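Finding out who lived on our block before us
Community help > Rural area > Local history
2020-10-14

topgate_lot8

We bought a block on the Egger side of Mukulel in August and would like to find out who had it before the people we bought from. They were only here for a short time and knew very little. There is an old concrete slab behind the shed, a line of mango trees that somebody must have planted, and a tank stand with no tank. A neighbour said a family with several children lived here for years and left after a bad storm, but he was a boy then and couldn't remember the surname.

I have the lot number from the contract and that's all. I tried the council and was told they only hold rates records for current owners, or at least that's all they would give me. Is there a way to look up past owners without paying a solicitor? I'm also interested in photos, if anybody kept them. We are not in dispute with anyone, it's only for interest.

tankstand

You want a historical title search, not a current one. The current one only shows you. Ask at the land titles counter and give them the lot number and the plan number, both of which are on your contract, usually on the first page. The old title will list each transfer with the names and the date it was lodged.

If your block was cut out of a bigger one, the search will stop at the subdivision and you then have to ask for the parent title as well. Most of the blocks on the Egger side came out of larger farm leases, so expect to do this. When I did mine I paid for 2 searches and it came to 23 dollars all up. Mine went back through four owners and then to the lease.

Things to have with you: lot number, plan number, your own ID. You can do it by post but it was slow when I tried.

Names on the title are only owners. If the family your neighbour remembers were renting, they won't be on it. For that you need the old electoral rolls, which list people by address. The addresses out here were vague, though. Half the road was just written down as "Jerell Road, Mukulel" with no number, and the numbers were changed later anyway. We are 124 now and were 8 on the first letters we found.

mangofarmer

just ask at the Flostier store, the older people in there know everyone. worked for me

redroad_resident

The store is worth a try, but write down what you're told and who told you. I was given three different surnames for the same house.

Some other places to look:

The primary school. If there were children, they were probably at Mukulel school. The school has class photos in the front office going back nearly to when it opened, and they let me look through them outside school hours. Names are written on the back of most of them.

The library in Jerell has the local newsletter in bound copies. It's not indexed, so you have to turn the pages. Storm damage was reported by road, and people were thanked by name for lending generators and so on. I'd start there if you can work out which storm your neighbour meant.

Old aerial photos. The survey office has them and you can see when a house appeared and when it went. On ours you can make out the slab, the driveway in a different place, and a dam that has since been filled in. They don't give you names but they narrow the years down a lot, and then the title search makes more sense.

I would leave the slab alone until you've got some measurements and photos of it. We broke ours up in the first year and later met a daughter of the family who asked if her handprint was still in the corner.

Bring a notebook and something to eat if you do the newsletters, as there's no café near the library any more. You can eat on the bench outside and they will keep your place at the table.

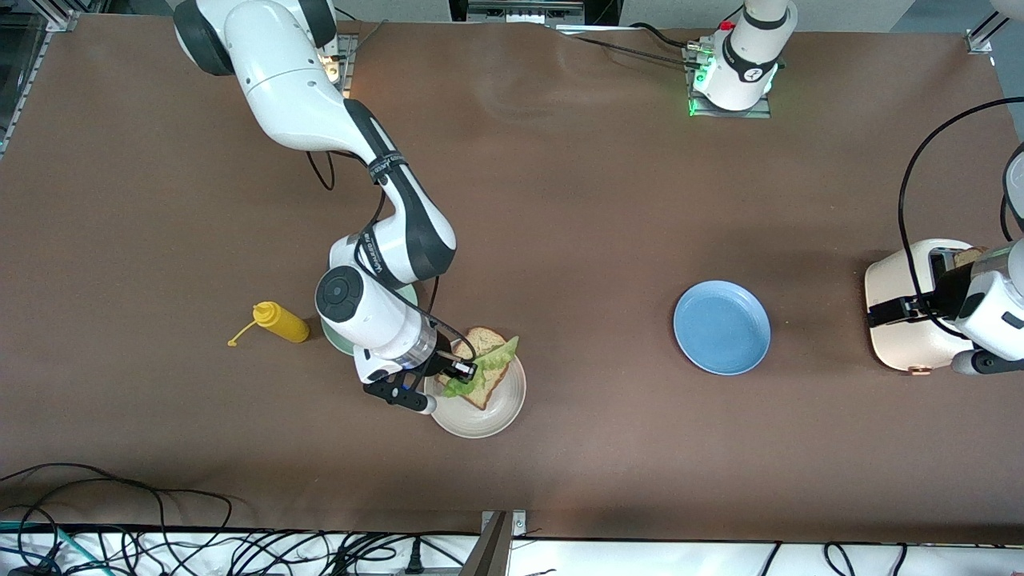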